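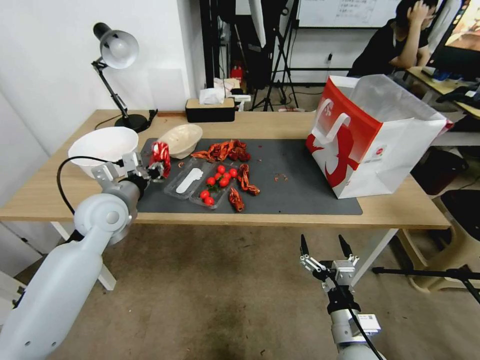 Mareike Strobel
Test kitchen lead, Trasby

September, notebook 2, started 7:40 a.m.

Purging again. Nives wants the salt soak back in the Driltthorpe boil sheet because the Kohlhase handbook has it, and because every uncle in the comments has it. My position hasn't moved since spring: I don't think salt does anything for crawfish except kill some of them before they reach the pot. But we never ran it side by side, so I can't keep saying so.

Setup. One sack, split three ways by weight.
A - rinsed under the tap until the water ran clear, nothing else.
B - salt water per Kohlhase, 9 minutes, then rinsed.
C - held overnight in the aerated tub, fresh water, no salt.

The handbook cites "a receipt of 1823" for the salt. I asked Dirkthorpe library for it and what they sent is a page on cleaning oysters. So that's that for the historical argument. I'd like the citation out of our sheet even if the method stays.

Cooking was the same for all three. Full boil, 100 C on the probe, lid on, heat off, soak in the seasoned water. Used the big burner. Timer on the small burner is still unreliable, don't trust any times from last week that came off it.

Water after the pre-treatment: B was muddier than A at the first pour. This is the thing people show you as proof. But B sat in a bucket and A was under running water, so of course the mud collected in one and went down the drain in the other. Caught the A runoff in a tub for the second round and could not tell the two apart by eye.

Veins. Peeled 20 tails from each. Color of the vein, dark or pale, written down before looking at the group tag (Nives tagged, I peeled). A and B no difference I would put my name to. C paler in most of them. I wanted to dismiss C too and can't.

Dead before cooking: A few, B more, C a handful from the bottom of the tub where I had them packed too deep. The C losses are my own fault and shouldn't count against the method yet.

Taste. Four of us, unmarked cups. Nives picked B as "cleaner" in the first pass and A as "cleaner" in the second. I picked C once and then couldn't find it again. Grit in one tail from A, one from B. I don't read anything into that.

The 2000 ppm figure for the salt bath in our old sheet is wrong whatever we decide. Table salt at the amount listed comes out far stronger. Somebody dropped a zero, or copied it from the pickle page.

Cherry tomatoes in the side tray: fine, leave the stems on, they hold better.

To do
- repeat C with a shallower tub, two layers at most
- weigh the runoff solids instead of squinting at them
- second sack from a different supplier before anything changes on the sheet
- Nives to peel next time, me to tag

She still thinks the salt helps - says one sack is one sack. Fair. Salt line stays in the sheet in brackets until the repeat.

Trasby Test Kitchen | Contact | Copyright Trasby, all rights reserved | Back to top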